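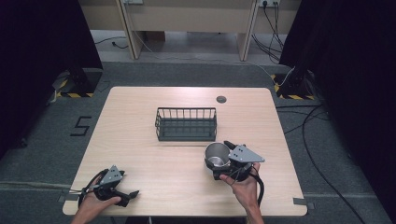

Practice at table 5 in the Milodard robotics hall: a silver metal cup held in the right-hand gripper, with the wire basket behind it.

STUDENTS OPEN THEIR TABLE-TOP ROBOTICS CHALLENGE TO NEW TEAMS

The Kitari Robotics Club at Wendt College is opening its student challenge to outside teams for the first time, and the practice tables at Milodard are already busy.

The challenge, called Ravero, asks students to teach a machine an everyday job by doing the job themselves. Each team works with a pair of hand-held grippers, one for each hand, and records its own attempts at picking things up, moving them and putting them down in the right place. The recordings are then used to train the team's program, which has to cope with the same job on finals day.

Students work in pairs, with one handling the grippers and the other looking after the recordings, and they swap over halfway through every session. Over the autumn term the club's own members recorded 511 attempts between them, good and bad, and all of them have been kept. A fumbled cup can be every bit as useful as a clean lift when a team sits down to work out what its program is getting wrong!

"The first evening is always noisy," the club said. "You pick up the grippers, you go for something you've lifted a thousand times at home, and suddenly you have to think about your wrists. Then it clicks, and it's very hard to get people to go home."

Cups are this year's main task. Shiny metal is tricky to grip neatly and trickier still for a program to make sense of, so teams have been trying different angles and slower approaches – and arguing cheerfully about which is best. Later rounds add a second object and a time limit of 50 seconds.

There are 2 ways to enter. Beginners can join the open class, where the club supplies a starter program and a short evening course. Teams who have written their own software can go straight into the advanced class. No one needs to have built a robot before, and students from any subject are welcome. Last year's members included people studying music, nursing and furniture making.

Practice sessions run from 5 pm during term, with the finals in February. Families and friends are invited to watch the finals, and visitors will be able to try the grippers between rounds.

Entry forms are available from the Wendt College front desk or from the club during any practice session. Places at the tables are shared out in the order forms come in.

ENDS

Notes to editors
Kitari Robotics Club is run by students at Wendt College. Reporters and photographers are welcome at practice sessions by arrangement with the college press office.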